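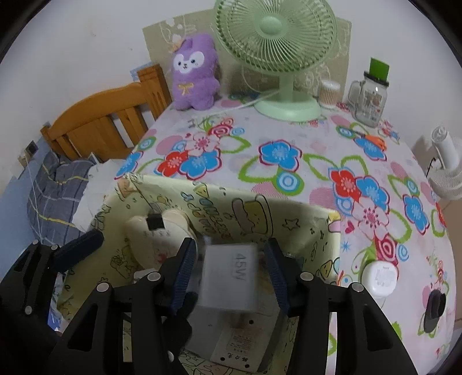

Notebook, February – gripper buying plan, second pass

Started again on the spares and equipment list, because the first version was a wish list and had no order to it. Written up after lunch with the hand-held grippers still out.

Where we are

The job is sorting and picking small household things out of open boxes. Chargers, flat packets, small boxes, toys, bits from a dressing table. We do it by hand with the grippers first and only later on the arms. The budget has to cover both, and last time we priced the arms and forgot nearly everything that touches the objects.

The storage box setup is a good one to plan against. The small white 45W box sits between the two pads with the flat grey and white packet underneath it, and the box walls leave very little spare room once there are fingers inside. If a finger can't get in beside an object there, a faster arm won't help. So fingers and pads go to the top of the list and the arm controller upgrade goes down.

Pads

The dark blue ribbed ones are the pads we keep coming back to. Clernley do a ribbed pad and a smooth one at the same price. I had the smooth ones down for half the order and have taken them off. They slide on shiny card and we only ever fitted them to say we had tried.

Order ribbed only. Clernley sell them in trays of 192, which is far more than we will get through on hand-held work, but the arms will eat them faster and the small-bag price is silly. One tray. Store flat, away from the window. The last lot curled.

Check before ordering: whether the new batch has the same backing thickness. They changed it once without putting it on the sheet and the fingers would not close fully. Ask for a sample pad in the post first.

Fingers and linkages

Spare linkages from Brestia, the black ones with the long triangular opening. Pins come separately, and that catches us out every time. The pins are what wear. A loose one gives play at the tip, and you end up blaming the operator or the tracking for it.

For the order:
Linkages, left and right, 2 of each
Pin sets, 9
Circlips – whatever size goes with the pins, measure first
Thread lock, small bottle

Slim finger option: Brestia list a narrower finger. It would help inside boxes with thin upright sides like the one here, where you want to come down close to the wall without dragging on it. Costs more and the lead time is about nine weeks. I would rather borrow a pair before we commit. Put down as "maybe, second half of the year".

Arms

Quotes in from Louro and Finerbridge. Notes to self so I don't have to read them both again:

Louro – arm, controller and stand in one price. Cheaper on paper. No gripper mount, so there is an adapter plate to be made. Service is by post, and the arm would be gone for as long as they feel like keeping it.

Finerbridge – dearer, adapter included, someone comes out for the first setup. Their software licence is yearly and is hidden on the last page. Over the life of the arm that closes most of the gap, in the wrong direction.

Neither quote includes cable runs, a proper table clamp or an emergency stop on a long enough lead. Add all three to both before comparing. I have been caught by that already.

We want 2 arms in the end, but I am now fairly sure we should buy one, run it through the box tasks, and hold the money for the other. If the first is wrong we'll know by then.

Props and surfaces

This line was missing altogether in version one. Objects cost next to nothing each but there are a lot of them and they get lost or squashed. Small cartons go first, the corners crush. Give it a line of its own, so that we are not taking it out of petty cash.

Want more busy surfaces as well. The flowered tablecloth, pink ovals and circles and all, is a harder background than bare bench, and so is the box with cartoons over the walls and HAPPY along the back. Arms trained on a plain grey mat are no use to us. Patterned cloths are cheap. Buy several, mix of large and small prints, nothing too glossy.

Same for boxes. Thin-sided and printed, different heights. At least one with a lid.

Order of spending

1. Pads, pins, linkages. Now.
2. Props, cloths, boxes. Now, same form if they will let us.
3. One arm, once the quotes are on equal terms.
4. Slim fingers, after a loan.
5. Second arm.
6. Controller upgrade. Probably never.

Still to do

Ring Clernley about the backing thickness.
Ask Louro what the postal repair costs outside warranty.
Get Finerbridge to put the licence on the front page as its own line.
Measure the pins. Use the good calipers, the other pair reads over.
Find out if unspent money can be carried past the year end – affects whether the second arm can wait at all.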